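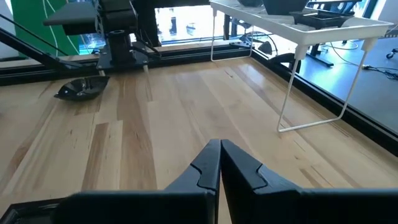
July 2025

Bench notes, wood top in the Astley room. Picking up from the May entry, where I left the finish half decided.

Went over the whole top again this morning before anyone needed it. Pale strips, glued up, grain running front to back. The blond and tan strips take oil evenly. The darker brown ones drink more, and the knots more again, so I gave those a second wipe and left the rest alone. Used the Bernness oil, batch 642. Batch 363 is still on the shelf with its lid stuck. Do not force it with a screwdriver, the rim is already bent.

Slight gloss now, enough to pick up the lights. I would have liked it flatter, but Mfinanga asked for a surface that wipes down and this one should. If the shine bothers people under the ceiling lights I can knock it back with a gray pad - an hour's work, no more.

Black rail along the back and down the right side: checked the bolts with the short key. Two were slack on the right, both nipped up. Left a hair of room between wood and metal for the top to move when the weather turns. Please don't fill that gap. The last person to fill it used silicone and it took 9 days to get everything clean and square again.

The small black dish stays on the left part of the top for now. If it leaves a ring I want to know, so lift it on Thursday and look at the wood underneath before wiping anything.

Dadero order: more wipes, gray pads, one short key to replace the rounded one. Their delivery slot is mornings only.

To do: date the oil cans. Find the felt dots. Ask whether the second top gets the same oil or stays bare.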